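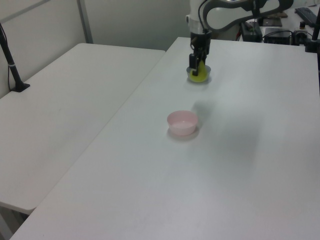 Section 7. Your first bowl-to-bowl move

I like to do the first real move with two bowls and one small thing to carry, and I've stuck with that since I started the Nonia build in our shared workshop. It's cheap, and you already own everything. Set the bowls well apart on the table the way I did, one pink and one a plain see-through grayish color, so you never have to think about which end you're teaching. You should have the arm bolted down and the Usorum control app talking to it by now (if not, go back to section 6, I'll wait).

1. Clear the table. Mugs, screwdrivers, your phone, all of it.

2. Put down the two bowls and mark their spots with a bit of tape underneath. You'll bump them, I promise!

3. Put your object in the first bowl. Go for something rounded that squashes a little.

4. Switch to hand-guide mode and bring the open gripper down over the object. Save this point as PICK.

5. Jog straight up until the object would clear the rim, and save that as LIFT.

CAUTION: Keep your free hand out from between the fingers while you're jogging. Set the speed to 10 percent and leave it there for this whole section.
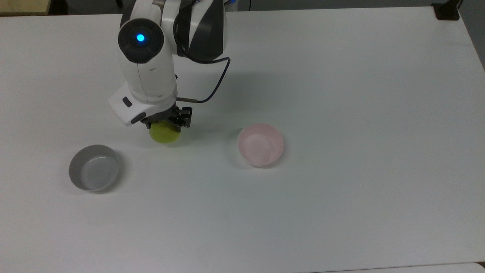
6. Move across to the second bowl at that same height and save OVER. I know it's tempting to cut the corner and come in low — please don't, the rim always wins.

7. Lower until the object is just inside the bowl and save DROP.

8. Close the gripper a little at a time and stop as soon as the object stays put when you lift. On my build that came out at a grip value of 19, but yours will depend on your finger pads.

Note: Leave slack in the gripper cable. Turn the wrist by hand through its full swing before you run anything, and watch that the loop doesn't pull tight or snag.

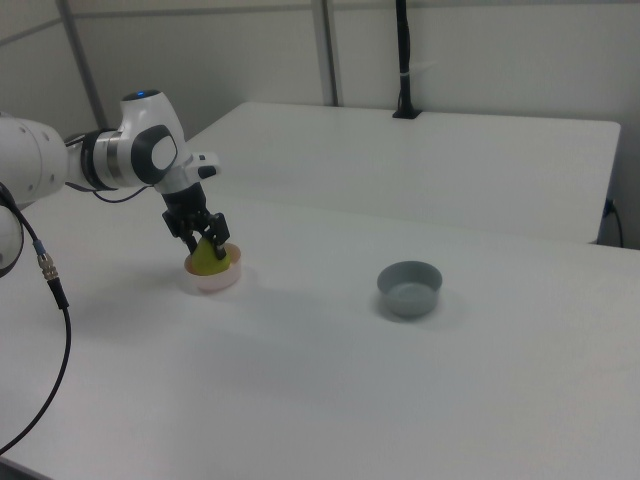
9. Save the four points as one program. Mine is called Peixoto, for no good reason.

10. Run it one step at a time with a finger on the stop button. If the arm stops with error 1547, two of your points are too close together, so save LIFT again a bit higher and retry.

Once it runs clean, swap PICK and DROP and send the object back the other way. Changing the speed is covered in section 8, along with the Fasard finger pads.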